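How to Take the Shine Out of Dark Work Clothes

Posted 3/27/21 in Clothes Care

Many people write to me with the same problem. They have dark trousers or a work jacket, the cloth is still strong, but the seat, the elbows and the pocket edges became shiny like a plate. They think the cloth is dirty and they wash it again, hotter, and the shine becomes worse. In this page I explain how I remove it, or at least how I make it much less.

First, where the shine comes from

There are two kinds of shine and you must know which one you have. The first kind is from the iron. When a hot iron presses directly on dark cloth, the small fibers go flat and reflect the light. You find it on seams, on hems and over pockets, everywhere the cloth is thick. The second kind is from rubbing. A chair, a car seat or a bag strap polishes the same place every day.

The iron shine goes away easily if the fibers are only flat. With polyester the iron can melt the surface a little, and then no method brings it back fully. Touch the place with your finger. If it feels hard and smooth like plastic, it is melted, and you should not spend your evening on it.

What you need

White vinegar, the plain one for cooking
A bowl of clean water
Two white cotton cloths without print
A clothes brush with soft bristles
A steam iron
A table with a blanket and a sheet over it, or a wide ironing board

I use a brush from Furnerwood that I bought in a small shop in Sultside, but any soft brush is good. Please do not use a nail brush. It pulls the threads and you will have small hairs on the cloth forever.

Step 1. Wash or air the garment

Grease from the skin also makes shine, and vinegar will not remove old grease. Wash the garment as the label says, inside out, and let it dry. If it is wool and the label says dry clean only, brush it well and hang it near an open window for one night.

Step 2. Test the color

Put a little vinegar on one of the white cloths and press it on the inside of a hem. Wait 5 minutes. If blue or black color comes on the cloth, do not continue with vinegar. Use only water in the next steps. It works slower but it is safe.

Step 3. Mix and dampen

I mix 1 spoon of vinegar with 7 spoons of water. Some pages say half and half, and in my experience this is too strong and the smell stays. Dip the second cloth, squeeze it very well, and pat the shiny place. The garment should be damp and not dripping. Do not rub, as rubbing is how the shine started.

Step 4. Steam through the cloth

Lay the garment with the shiny side up and pull it flat with your hands. Cover the place with the damp cloth. Set the iron for the fabric, wool for wool and low for polyester, and hold it just over the cloth so the steam goes down. Then touch it lightly and lift. Touch and lift, do not slide. Sliding presses the fibers in one direction again.

My iron is an old Nasov and its steam is weak, so I make each place three times. If your iron is newer, once may be enough.

Step 5. Brush while it is warm

This is the step which people forget. Take away the cloth and brush at once, against the direction of the fibers, with short movements. You will see the place become more dull. When it is cold the brushing does very little, so work on small areas, one elbow, then the other.

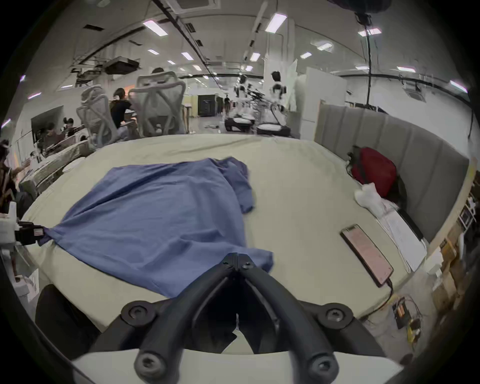

Chauvin wrote under the first version of this page that on cotton work jackets the vinegar made no difference at all, and that plain steam with a good brushing gave the same result in less time. I tried it in November on two old jackets and I have to agree for thick cotton. For wool and wool blends I still prefer the vinegar. Chauvin also asked if it is possible to treat the whole jacket and not only the elbows. Yes, but start with the worst places, then look at it in daylight and decide.

Step 6. Dry and look again

Hang the garment on a wide hanger for a few hours before you wear it. If you sit on damp trousers, you press the fibers flat again and your work is lost. The smell of vinegar goes away while it dries. If some shine stays, repeat steps 3 to 5 on another day.

How to keep it away

Iron dark clothes from the inside. When you must iron the outside, for example a collar or a crease, always put a cotton cloth between. Change the shoulder on which you carry your bag. For a hard office chair, a small fabric cushion helps more than you expect, but not a leather one.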